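Paying to Be Heard: How Three Unsigned Acts Released a Single
Final project report, Music Business and Media
2/11/19

Summary

This report looks at how unsigned acts get a new single in front of listeners, and what they spend to do it. I followed three acts through one release each. All three work in or near the same city and all three paid for their own recording. I also sent a short survey to people who had bought a ticket to at least one local show. The main finding is that most of the money went to services that produced plays but few repeat listeners, and that playing live in the two weeks after a release did more for later plays than anything that was bought.

1. Background

Before streaming, a band without a label could press a small run of records or CDs, sell them at shows, and mail copies to radio stations. The cost was high at the start, and the band knew at the end of the night how many had been sold. Now the cost of putting a song out is low, and the problem has moved to the next step. A song can be on every major service by the end of the week and have no listeners at all.

A small industry has grown up around this gap. It includes playlist pitching companies, blog submission sites, social media ad managers, and people who will write a press release for a flat fee. Acts in this project had all been contacted by at least one such company, usually by direct message on the day a song came out.

My questions were:

What did each act pay for, and what did they expect to get?
Which sources of listeners led to people coming back for a second song?
How do local show-goers say they find new music?

2. The Acts

Tidari is a four-piece R&B group with a live drummer. They had released two singles before this one and had a small but steady following from playing college events. The single in this study was a slow song with a long outro, and the group argued for some time over whether to cut the outro for streaming. They left it in.

Omell is a solo rapper and producer who records at home. Omell had never played a full live set before the project started, only guest verses at other people's shows. This act had the most songs already online and the most experience with paid promotion.

Jelínek is a duo, guitar and keyboards, who sing mostly in English with a few lines in Czech. The accent mark in the name caused a problem I had not expected. Two services listed the single under a separate artist page with no accent, so the plays were split until the distributor merged the pages. It took nine days. The duo believes they lost most of their first-week attention this way, though I could not confirm that from the numbers.

3. Method

Each act gave me read access to its streaming statistics for 15 weeks, starting three weeks before release. They also kept a spending sheet with the date, the amount, what it was for, and what they hoped would happen. I met with each act once a month and went over the sheet line by line. I asked them not to change their plans because of the project, and I did not give advice until the tracking period was over.

The survey went out through a link printed on table cards at Jeltgate, a music room that holds 200 people standing. I got permission from the venue to leave the cards out on show nights in July. The survey had eleven questions and took a couple of minutes on a phone. There were 519 usable responses. I threw out responses that were finished in under twenty seconds and those where every answer was the first choice on the list.

For the statistics, I counted a "return listener" as someone who played the new single and then played any other song by the same act within 28 days. Not every service reports this in the same way. Where a service did not report it, I left that service out of the return listener figures and kept it in the total plays.

4. Results: Spending

All three acts spent more on promotion than on mixing and mastering put together. I had assumed the recording would be the largest cost. For Tidari it was close. For Omell, who has no studio costs, promotion was almost the whole budget.

The most common purchase was playlist pitching. A company takes a fee and sends the song to people who run playlists. The fee is for the sending, so the act pays whether or not the song is added. Two acts bought this service. Omell bought it twice from different companies and got added to a number of playlists both times. Plays went up within a day and dropped back to the earlier level when the song was removed.

The second most common purchase was social media ads. Tidari ran a 30-second clip of the chorus. Jelínek ran a clip of the duo playing the song in a kitchen, which cost nothing to make and got more comments than anything else they posted during the project. Clicks from the ads to a streaming page were low in both cases.

Jelínek also paid a writer for a press release. It was picked up by one small blog, which printed it word for word. The duo said they would not do this again but liked having the text for their venue emails.

5. Results: Listeners

Playlist listeners were the largest group for Omell and the least likely to return. Most of them played the single once. Some of these plays came from places where the act has no other audience, in short bursts late at night. I can't say from the data whether these were real people, and neither company answered my question about it.

Listeners who searched for the act by name were the smallest group for all three, and they returned the most. Searches went up after live shows. Tidari played three shows in the two weeks after release — two on campuses and one at Jeltgate as the opening act. Name searches were higher on the day after each show than on any day the ads were running.

Omell played a first full set in the tenth week, at an outdoor event. It was a short set with a rented sound system that cut out during the second song. Even so, the following week had more return listeners than the release week.

Jelínek had the hardest results to read because of the split artist page. After the pages were merged, the pattern looked like Tidari's, with smaller numbers.

6. Results: Survey

The most common answer to "How did you find the last new artist you liked?" was that a friend had played it for them. Seeing the artist open for someone else was second. Playlists made by the streaming service came third, and playlists made by other users were well below that. Ads were near the bottom.

People were also asked what they do when they like an opening act. Most said they look the act up the same night. A fair number wrote in the comment box that they could not do this because they never caught the name. Several suggested that acts should say their name more than once, and one wrote "put it on the drum." Tidari has since done so.

The answers on merchandise surprised me. Many respondents said they would buy something small from an act they had just discovered, but that the opening act had nothing for sale or had packed up before the end of the night.

7. Limits of This Study

Three acts is a small group and they play different kinds of music. The survey only reached people already at a live show, so it leans toward people who value live music. A survey of people who never go out would probably look different. The acts also knew I was watching the spending sheets, and one member told me it made them think twice before buying a second round of ads.

The streaming services change what they report without notice. One of them dropped a column I was using in week six. I rebuilt what I could from screenshots the acts had taken, and the gaps are marked in the appendix tables.

8. Conclusions and Suggestions

For acts at this level, I would suggest lining up two or three shows before setting a release date, and setting the date to match them. Money now going to playlist pitching could cover travel and a small run of shirts or stickers. Check how the act's name appears on every service at least two weeks ahead, more so if it has an accent or an unusual spelling. Say the name from the stage at the start and again before the last song.

I would not say paid promotion is useless. Omell feels that the playlist numbers helped in getting the outdoor slot, since the booker asked for monthly listeners in the first email. That is a real benefit and my method was not set up to measure it. A later project could interview bookers and ask how much weight they give those numbers.

If I did this again I would begin tracking earlier, use the same survey at more than one venue, and settle the definition of a return listener before collecting anything. I changed mine once, in week four, and had to redo the first month by hand.

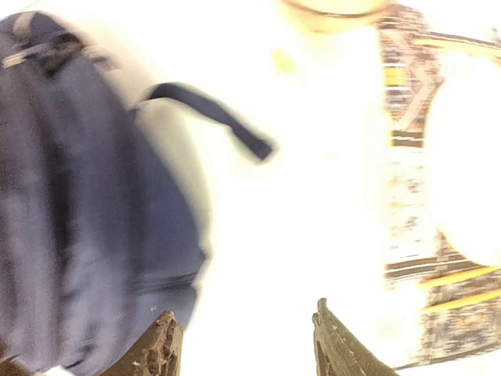
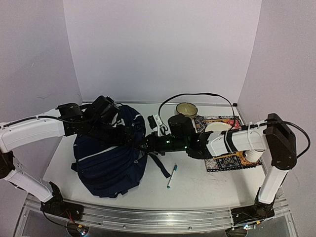

Backpack on the white tabletop, two views.

Appendix A: Survey questions
Appendix B: Weekly plays and return listeners by act
Appendix C: Spending sheets (amounts removed at the request of the acts)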